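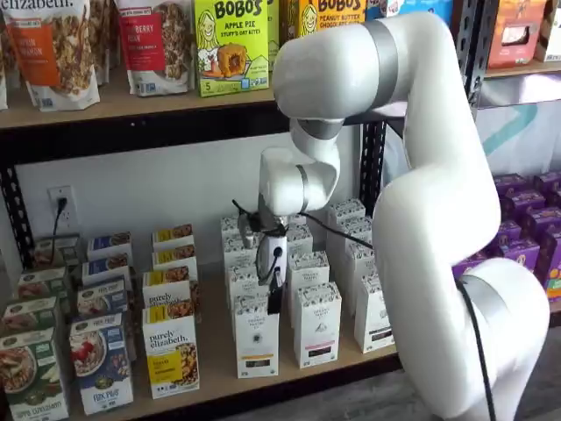 Magazine > Features > Food and Places

The Last Breakfast Shop Before the Pass

The village of Ulasness has 1022 inhabitants in winter, and one shop. In summer the hikers come, and then the line at the counter goes out of the door and past the bench where the old men sit. I went there in October, when the hikers were gone and the bench was too cold for sitting.

I wanted to understand how people eat in the morning in a place where the bread truck cannot always arrive. The road from Radwan climbs for two hours and is closed when the wind is strong. For this reason, breakfast in Ulasness was never a matter of fresh rolls. It was porridge, hard rye, dried apples and very strong tea. The first shop opened in 1891, in the front room of a farmhouse, and its account book is still kept in the school. On the first page there are only oats, salt, tea and lamp oil.
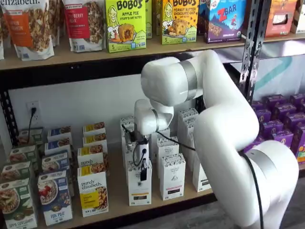

The oats came from the mill at Grurance, down in the valley. They were carried up by mule in sacks, and each family put a colored thread on its own sack. A woman of eighty-four years showed me the thread of her family, which is green. She still cooks the porridge in the manner of her mother: the oats stay in water overnight, and the salt goes in only at the end. She does not approve of sugar, but for her grandchildren she puts it on the table and looks the other way.

The mill stopped in the sixties. After that the village began to eat like everybody else – from packages. I expected that people would be sad about this, and some are. But the woman with the green thread told me that she was glad when the first boxed cereal came, for she could sleep half an hour longer. 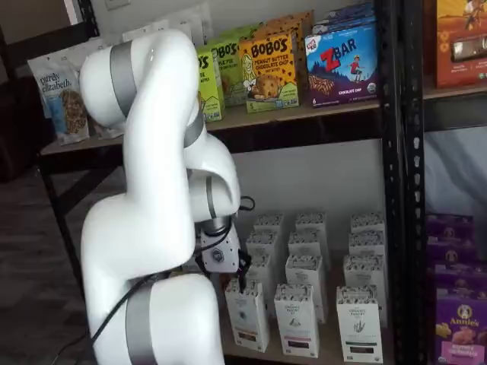
Tea is the one thing on which the village does not agree. The families on the upper street drink it black and boiled a second time, and the families near the church find this barbaric. In former days it was sold loose, by the spoon, out of a tin chest. The modern way is a snack shelf with white boxes standing in rows on the lower level, and you take your box and go. It is quicker, but the conversation at the scale is lost, and I was told that many marriages in the village began in this conversation.

Now the mill at Grurance may turn again. A small bakery firm, Rurkance, has bought the building and wants to grind oats for the mountain villages from next spring. The owners asked the old families about the threads, and the sacks will have them again, at least the first ones.

I ate my last porridge in Ulasness at six in the morning, with the salt put in at the end. It needed sugar, in my opinion. I did not say so, and the bus to Radwan left at seven.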